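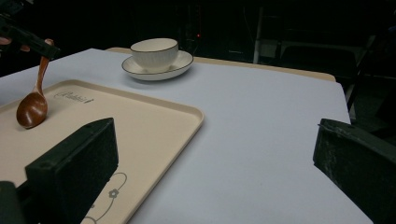 Wudance wrote under my last thread that hand-held demos are "just teleop with the robot taken away," and asked why we bother collecting both. Fair question. Long answer follows.

3 min read

1/ Short version: in teleop, the robot is in the loop and its limits shape the demo. With a hand-held gripper, the person's arm is in the loop and the robot's limits show up later, at replay. You pay either way. The bill arrives at a different time.

2/ The task set is table service. Spoon, tray, cup, saucer, cloth over the table. We picked it for thin handles and shallow rims. A spoon held by the end of its handle is a long lever, and a small wrist error at the gripper becomes a large one at the bowl.

3/ Two hand-held grippers, one per hand, each with its own camera. Same finger shape as the ones on the arms. If the fingers differ, even by a pad thickness, the contact geometry in the demos is wrong and you will chase it for weeks. Ask me about January.

4/ January: we swapped pads on the arms and left the hand-helds alone. Policy closed early on every handle. Looked like a latency problem. Two of us tuned latency for most of the month. It was the pads.

5/ Teleop side: leader arms, joint-to-joint mapping, no force feedback. The operator sits beside the cell and also has the wrist views on a monitor. Most people stop looking at the monitor after ten minutes and look at the table. That matters. They are using information the policy will never get.

6/ With the hand-helds the same leak exists but it's smaller. You stand over the work and you still see more than the wrist cameras do. Our rule: before you close on anything, it has to be in view of the camera on the hand that will grip it. Demos that break the rule get cut.

7/ Numbers from the last round, spoon-to-tray task only. 137 hand-held demos kept. 40 teleop demos kept. Same two people, same number of hours on each. That ratio is the whole argument for hand-held collection and I have no quarrel with it.

8/ What the ratio hides: every teleop demo is reachable by the arm, by construction. Hand-held demos are not. We run each one through an IK check against the real base position and joint limits, and throw out what fails. The 137 is after that filter.

9/ Most common IK failure is the elbow. People tuck their elbows in and roll the wrist to lay a long object down. The arm can't roll that far from that side. You can teach people out of it. Tell them to turn from the shoulder and step sideways.

10/ Second most common is speed. A person lowering a spoon is quick in the air and then slows a lot in the last few centimeters. The arm can match the slow part. In the fast part it lags, and the lag carries over into the slow part unless you retime the whole path.

11/ We retime with a plain velocity cap, then smooth. I tried something cleverer in the Haltik branch that kept the rhythm of the original. It gave no gain I could measure and it was harder to debug. Deleted.

12/ Tracking. Hand-helds get their pose from the camera plus an IMU. Plain cloth is bad for this. A large pale surface has almost nothing on it to track, and when the camera tips down to the table the pose estimate drifts. Keep some background in view on the approach.

13/ A darkened background makes it worse. We like dark backgrounds for training variety and the tracker hates them. Current compromise: map the space first with the lights up, then dim, then record. Redo the map if anyone moves furniture.

14/ Printed marks on the tray help a little. Thin grey line art on cream is near the floor of what the feature detector will pick up. I would not rely on it.

15/ Gripper width. On the hand-helds we read finger opening from the image. On the arms we read it from the motor. These disagree under load because the pads compress. Fix: calibrate both on a set of 6 gauge blocks, store the curve per device, apply it before training. Don't average the curves across devices.

16/ Handles are the worst case. A spoon handle is thin, so the reading sits near fully closed, where the curve is steepest. Small error there, and the policy can't tell "holding" from "closed on nothing." We now log a held/not held label by hand at the start and end of each demo. Dull work. Worth it.

17/ Idle hand. With two grippers, the one that isn't doing anything still records. Early on people let it wander. The policy learned to wander too. Now the idle gripper parks open at the side of the work and stays there until it has a job.

18/ How I split it at present: hand-held for the bulk, teleop for the last stretch of each task and for recovery. Recovery demos start from a bad state on purpose: spoon twisted in the jaws, bowl resting on the rim, tray turned. Operators fix it from there.

19/ Recovery by hand-held is nearly useless for us. People fix a bad grasp with a flick that no position-controlled arm will reproduce. In teleop they can't flick, so they set the thing down and regrasp. That is the behavior you want in the data.

20/ Training mix is 4 hand-held to one teleop by sampling weight, regardless of how many of each exist. I've moved that up and down. Below it the policy gets hesitant and pauses over the tray. Above it, it's quick and misses.

21/ Back to Wudance's point. If your teleop rig is good and your task is slow, use teleop and skip all of this. If you need volume, or you need to collect somewhere the arm won't fit through the door, use hand-helds and budget for filtering. We spend more time filtering than recording.

22/ Calibration scripts and the pad drawings are in the Priltholm repo, under tools. The readme is out of date in the section on mounts. Everything else there matches what we run.

23/ Next thread will be on cups. Saucer contact is a separate problem and I don't have a result I trust yet.

Comments

Wudance: OK, the recovery point is good. I'd still call it teleop with extra steps. What's your reject rate at the IK check before people learn the elbow thing?

Ait Brahim: We see the same closed-on-nothing confusion with chopsticks and pens. A cheap contact switch behind the pad fixed it on our side. It adds a wire, and the wire breaks.

gripperbench: Do you retime before or after the IK filter? Order changed our numbers a lot.

Reply from the author: After, then a second check on joint velocity only. Wudance, I didn't keep the early rejects, so I can't give you a rate. Should have kept them.

lowtorque: What foam are people using for pads? Ours takes a set after a few weeks and the width curve goes off.

Thread saved 13/09/2025 | Contact | © Priltholm | Back to top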